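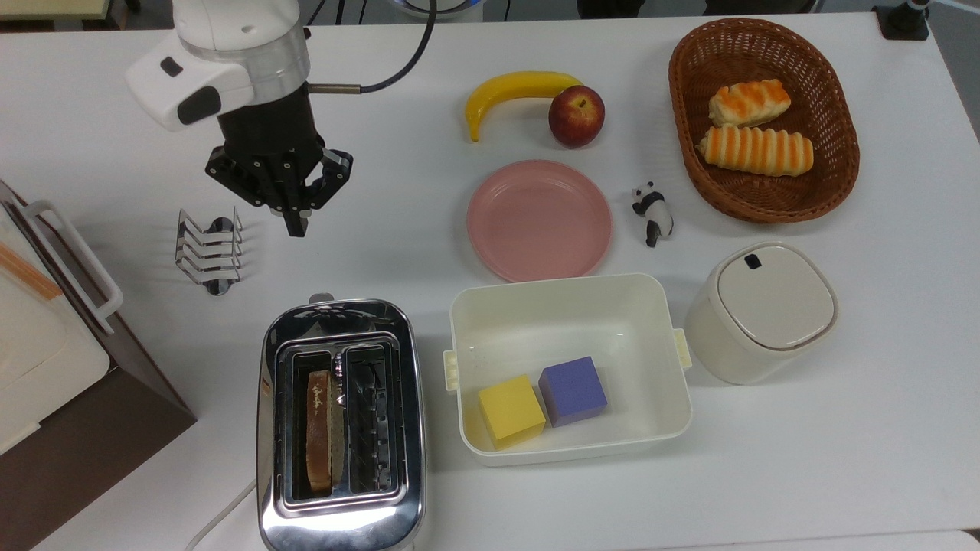

In Defense of the Toast Rack

My grandmother kept hers on the shelf above the stove, between the salt and a tin of buttons, and for most of my childhood I believed it was for letters. It seemed a reasonable thing to believe. There was never any toast in it, and the gas bill was usually leaning against one end. I was 14 before I saw a toast rack with toast in it, at a boarding house in Brisetby where my parents had taken us for a wet week in August, and I remember looking at those slices standing up so straight and thinking that somebody had gone to a lot of trouble over breakfast.

I have been thinking about toast racks ever since a friend told me, kindly but firmly, that mine was the silliest thing in my kitchen. She was helping me clear out a cabinet at the time, so she had earned the right to an opinion, and there was stiff competition (I own a melon baller, and I don't care for melon). But it was the rack she held up. Just some bent wire, she said. It makes your toast cold. And I'm afraid I took it from her and put it back on the table, and said something feeble about liking the look of it, and I've been composing a better answer in my head for weeks.

So let me start with the looks, seeing that I've already confessed to them. A chrome rack beside a chrome toaster is a cheerful sight. Four curved wires in a row, the shine of them, the way they pick up whatever else is around: the pink of a plate, say, or a yellow banana and a red apple, or the window if you're lucky with your window. Set the two of them out on a white table with a wicker basket of rolls, and even a person who slept badly will sit down. I believe in this more than I believe in most things said about breakfast. We eat it half awake and we'll take any encouragement we can get.

Then there is the matter of the cold. I won't pretend the charge is unfair. Toast in a rack does cool quickly, with all that air going by on both sides, and if what you want from a slice is for the butter to vanish the second it lands, then you should eat standing at the counter and I won't say a word against you. I do it myself on workdays. But a hot slice laid flat on a cold plate sweats. You pick it up a minute later and the bottom has gone limp, and there's a damp patch left behind in the shape of the bread. Stack two or three slices and it's worse, because they steam each other. A rack lets the steam go. What you get is a crisp slice that's cool enough to hold butter on top of it, in a proper layer with your tooth marks in it afterward, and marmalade sitting on that. I'd call it a different food, nearly, and I like both.

Tiruwork Kahsay, who had the apartment under mine for years and is the best breakfast cook I've known, used to put out bread in every form she could think of on a Saturday, with eggs and honey and small dishes of this and that, and she served all of it at whatever temperature it happened to reach. The first time I ate there I kept waiting for her to sit down and she kept waiting for me to start, and by the time we'd sorted that out the toast was stone cold and perfectly delicious. She couldn't see what the fuss was. "It's bread," she said. "It will wait for you." I have repeated that to every anxious host I've met since.

And I suppose that's where my real argument is, if I have one. A toaster is built for one or two people. Mine has two slots, and very often only one of them is in use, with a single slice poking up on the left and the other side dark. It suits me fine on a Tuesday. But the minute there are four of you, the two slots become a kind of tyranny. Whoever is served first eats first, and whoever is served last eats alone, while the cook hops up and down in between and has a crust over the sink. The rack fixes this in the plainest way. You make your toast and stand it up as it comes, and when the rack is full you carry it over and everybody reaches in together. Somebody will always take the end piece and somebody else will have wanted it, and now you're having a conversation.

I do know families where this would be no use at all. My sister's children eat in shifts, one before swimming and one after, and her breakfast table on any given morning is half meal and half toy box, with a panda or a dinosaur posted next to the plates and pretend food mixed in among the real. (I once reached for a striped bread roll at that table and found it had never been near an oven.) She has no rack and doesn't want one. When her youngest got hold of mine on a visit she stood playing cards in it all afternoon, quite seriously, and then a photograph of the dog. I thought that was a good use for it. I thought of the gas bill.

The shops have more or less given up on them. I looked in Parisi when I was in Darnascombe last, a store with 91 kinds of mug if it has one, and the young man there was very sweet and walked me to the filing supplies. Gudwood's catalog still lists a rack, on page 363, wedged between egg cups and a thing for drying herbs, and I was so pleased to see it that I nearly ordered a second. But you'll do better secondhand. Look for one that's low and steady, with the wires wide enough apart for the bread you really eat, since the old ones were made for thin slices and a fat sourdough will get stuck and tear. I'd want a handle too if I were carrying it far. Wash it by hand and dry it right away, or the joints will spot. Crumbs you just have to live with, and some people stand theirs on a small plate.

My friend came back on Sunday to finish the cabinet. The melon baller has gone to a better home, and so have three of the cake tins, and I put up no fight over any of it. We stopped at eleven for something to eat and I made up to six slices, I think, one pair after another, and brought them over standing in the rack with the butter already soft. She took the end piece. She said it was cold. Then she put a great deal of apricot jam on it and told me a long story about her brother's wedding, and somewhere in the middle of the story she had another.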